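What Is Wood Grain?

Look closely at a wooden door or a chopping board. The lines and streaks running through it are called the grain. Grain is a record of how the tree grew.

A tree gets wider by adding new wood just under its bark. In spring it grows quickly and the new wood is pale. Later in the year it slows down, and that wood is darker and harder. One pale band and one dark band make a growth ring. In places with cold winters, a tree usually adds one ring each year.

If you cut straight across a trunk, you see circles. If you cut along the trunk to make a plank, you slice through the rings from the side, and they show up as long lines.

Wood can be many colours, from pale pink to dark brown.
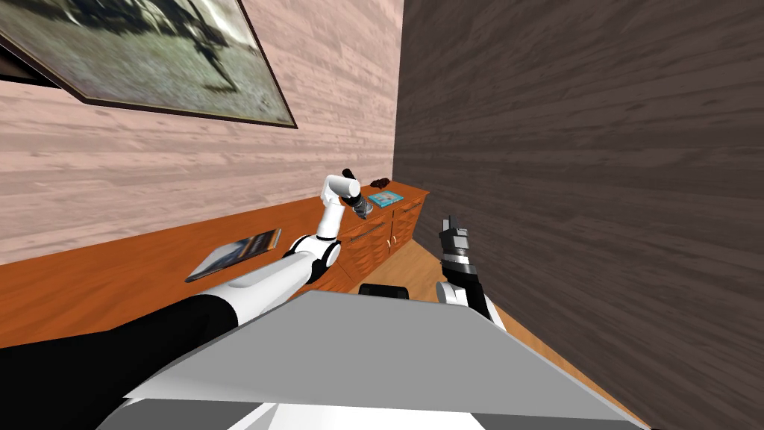
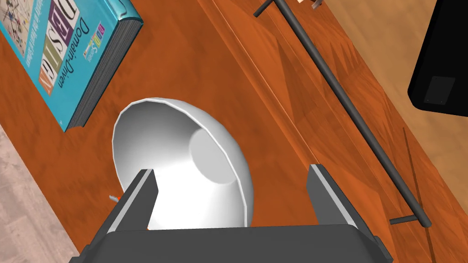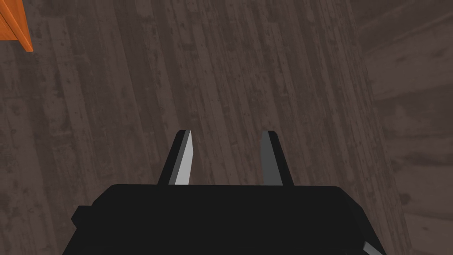 Why do some planks have wavy lines?

The tree may have grown with a bend or a twist, or the saw may have cut through the rings at a slant. Lines also curve around knots. A knot is the spot where a branch was joined to the trunk.

Hardwood and softwood

Hardwood comes from trees with broad leaves, such as oak, maple and eucalyptus. Softwood comes mostly from trees with cones, such as pine. The names can be confusing. Balsa is a hardwood, but it is so soft you can dent it with a fingernail.

How old can trees get?

Some kinds live for more than 1,000 years. Scientists can count the rings without cutting the tree down. They use a hollow drill to take out a thin stick of wood, called a core.

Try it yourself

Put a sheet of paper over a piece of rough, unpainted wood. Rub the side of a crayon over it and watch the grain appear. Try a few different pieces and label each rubbing.

Written by Dace Laur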